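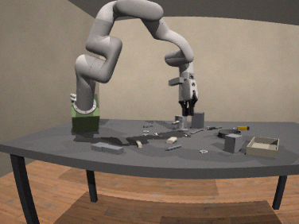

Teaching Zuvness to Look Twice: A Pick Planner for a Cluttered Bench

Final report, second-year robotics project
Submitted Sep 27, 2019

When we started this project in March we had a fairly grand plan, which was to write a program that could tidy any table you put in front of it. Our supervisor was very kind about this and suggested we might like to begin with one table. So we did, and this report is the story of that one table, the simulated arm standing at the end of it, and a piece of software we called Zuvness (the name came from a typo in the very first commit, and by the time we noticed it was in every file).

All of the work was done in simulation. We used Gididow, the simulator our department keeps on the lab machines, with an arm model and a parallel gripper that were already set up for us. What we wrote ourselves was everything in between: finding the parts in the camera view, choosing which one to go for, and planning a path for the arm that gets the fingers down to it without sweeping the rest of the bench onto the floor.

The part we underestimated most was shadows. We had imagined that a plain grey tabletop would make life easy, and for the cream tray it does, as the colour stands out nicely. Most of our parts are grey as well, though, and the arm throws a big dark shape over the table wherever it goes. In the close view from overhead, the little washer sits completely inside one of these shadows, with one side of a block nearby a dark charcoal grey as well. Our first detector, which worked on brightness alone, happily drew one big outline around the lot and called it a part.
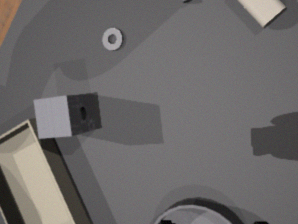 Zewditu Tilahun

I looked after the planning side, so I'll tell that part first, even though it makes more sense to run the detector before the planner (and the program does, I promise!).

The planner is called Dadidard and it works in three stages. It takes the list of parts with their positions and sizes, and gives each one a score. A part scores well if there is free space on both sides for the fingers, and badly if it is hard up against something tall. It then picks a hover point above the best part, and only when the arm has stopped at the hover point does it plan the last short drop. Splitting the move in two felt clumsy to me at first. I had wanted one lovely smooth curve from start to finish, but the single curve kept clipping the tall box near the back of the table, and I spent a good fortnight adjusting numbers before I gave in.

Stopping to hover turned out to have a second benefit. With the arm still, the shadow is still too, so we can take a fresh look and correct the position of the part before going down. With the fingers open and empty, up above the tall box, there is plenty of clearance for the wrist to turn, and the planner can try another angle without going all the way home.
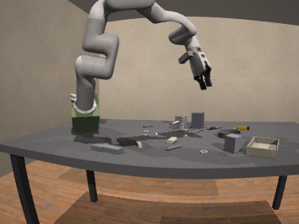

How we tested it

We set up 400 layouts using a script that shuffles the parts and throws away any arrangement where two of them overlap. Each layout was one attempt: choose a part, reach it, lift it. We logged the reason for each failure by hand, which was slow but taught us more than anything else we did.

With the second look switched off, 28 attempts ended with the arm touching something it shouldn't have. With it switched on, that came down to 21. We had hoped for a bigger drop, and I would rather say so plainly than hide it in a graph. Most of the attempts left over involved the long block at the front of the table. It is made of joined sections, and our detector likes to report it as two parts with a gap between them, so the planner quite sensibly tries to put a finger in the gap.

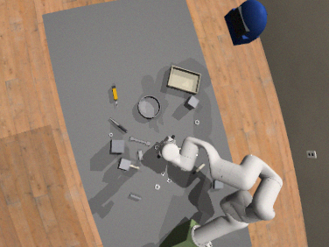
Nkechi Okoro
Perception and camera tooling

Zewditu has been very generous about the detector, so let me own up to its faults. The high camera is wonderful for getting the whole bench at once, with the tray, the two screwdrivers and the wrench all easy to pick out, but the hex nuts are tiny from up there. I train on cropped patches now, 812 of them, cut from renders with the lights in different spots. That helped with the nuts and did nothing at all for the long block.

The other thing I built is a small viewer named Ezeani, which draws the detector's outlines over the camera view along with the planner's hover point. I made it late, and I wish I had made it first. So many of our arguments over whose code was wrong ended within a minute of opening it (mine, usually). It can also step backwards through a run, and that was how we found out the camera pose was being read one step behind the arm.

If another group picks this up next year, the merging of split parts is where I would start. Using depth as well as colour should show that the sections of the block join up. The code and the layout script are in the shared folder, and the readme explains how to start the viewer before the planner, as it will complain in the other order.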